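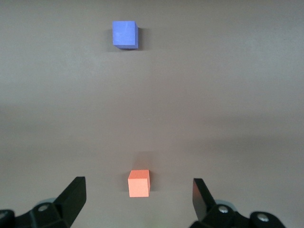

Vilby two-finger gripper, black
Item 206, sold by Bovham

I've been swapping grippers on our bench arm all spring, and the Vilby is the one I keep putting back on! It bolts up with ordinary screws (bring your own driver, the one in the box is awful) and talks to the Holub controller without any fuss. Fumiko Onishi still likes her old parallel jaws better, and for heavy parts I'd listen to her.

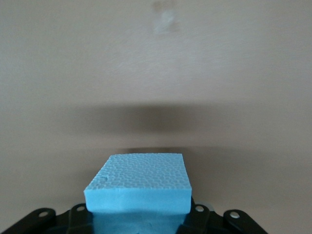

Plilunside, April

Foam blocks are my favorite test because they show you right away how hard you're squeezing. You can see the fingers pressing into the sides of the blue one, so I'd start with the force setting low and creep up from there. Mine is set to 2 for foam. The wrist camera gets a nice close view of the block top too, little cells and all.

Spare fingers come in packs of 2. Ask Silvia Krajčí at the Bovham counter.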